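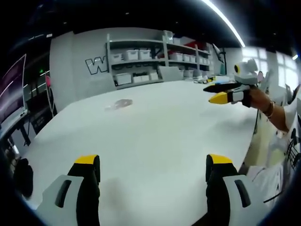 Cayetano Bravo

Seit August arbeite ich bei Torirov nicht mehr in der Packerei, sondern am weißen Tisch. So heißt das bei uns inzwischen. Wer eingeteilt ist, sagt: Ich bin heute am Tisch. Gemeint ist, dass man mit den Handgreifern Dinge aufnimmt und ablegt, den ganzen Vormittag lang, damit die Anlage von Voltside es später selbst kann.

Die Greifer haben zwei Finger mit gelben Spitzen und schwarzer Gummifläche innen. Man gewöhnt sich schneller daran, als ich dachte. Nach ein paar Tagen greift man mit dem Ding wie mit einer Zange aus der eigenen Küche. Schwierig sind Folien und Tütchen, alles, was dünn und durchsichtig ist und flach auf der Platte liegt. Ein Karton hat Kanten. Eine Tüte muss man am Rand erwischen, und oft genug schiebt man sie nur vor sich her. In der Packerei habe ich das mit dem Daumennagel gemacht und nie darüber nachgedacht.

Das Soll liegt bei 400 Aufnahmen pro Schicht. In meiner besten Woche waren es 2152, da hat allerdings alles gepasst, und wir hatten fast nur feste Ware. Bei Tüten kommt man auf 329 am Tag, wenn man sauber arbeitet. Ich habe der Schichtleitung gesagt, dass man das Soll nach Material trennen sollte. Bisher wird darüber geredet.

Was sich geändert hat: Ich hebe kaum noch schwer, und mein Rücken merkt das. Dafür tut mir abends der Unterarm weh, immer dieselbe Stelle kurz unter dem Ellbogen. Wir wechseln jetzt nach jeder Stunde die Hand, das hilft ein wenig. Es ist auch leiser als unten an der Linie. Man kann sich unterhalten, wenn zwei am Tisch arbeiten, und man lernt schnell, sich nicht in die Quere zu kommen.

Mehr Geld gibt es nicht. Die Stunde am Tisch wird bezahlt wie die Stunde in der Packerei, obwohl wir eingelernt werden mussten und obwohl ohne unsere Aufnahmen nichts weitergeht. Das ist der Punkt, über den in der Pause am meisten gesprochen wird — mehr als über die Frage, ob die Anlage uns irgendwann ersetzt. Zu dieser Frage hat die Firma gesagt, dass bis zum Umzug nach Caldeira niemand gehen muss. Was danach kommt, steht in keinem Papier, das ich gesehen habe.

Ich bin nicht gegen die Anlage. Das Sortieren der Retouren hat im alten Lager niemand gern gemacht, und wenn eine Maschine das übernimmt, ist es mir recht. Mich stört, dass man uns erst gefragt hat, als die Greifer schon bestellt waren. Bei der Höhe des Tisches zum Beispiel hätten wir gleich sagen können, dass die Kleineren mit hochgezogener Schulter arbeiten.

Nächsten Monat kommt die Ware von Golonik dazu, fast alles in Beuteln. Ich habe mich trotzdem wieder eingetragen, für die Frühschicht.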